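Wash bags back in stock

The mesh wash bags are on the shelf again at Gultinlow. We ran out in September, and the new order of 200 came in this week. They are the same fine white netting as before, with a zip across one end, and the price has stayed the same.

Several members have asked what they are good for. Tights, bras, baby socks and anything with hooks or straps will come out in better shape if they go through the machine in a bag. Fill it no more than half full, or the things in the middle won't rinse properly.
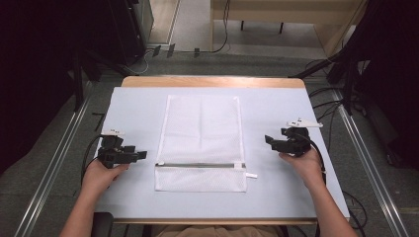 Close the zip all the way before the bag goes in, and tuck the pull in if you can – a loose one can catch on towels. Turn knitwear inside out first. We use a cool wash and a slow spin, 400 if your machine goes that low. Dry the bags flat or over a rail and keep them out of the tumble dryer, as the trim tends to pucker.

Bags are limited to 3 per household until the end of the month. If you have an old one with a broken zip, hand it in at the Panik Road counter and we will see if it can be mended. The Venari shop will have its own delivery later on, so please ask there before making the trip over to us.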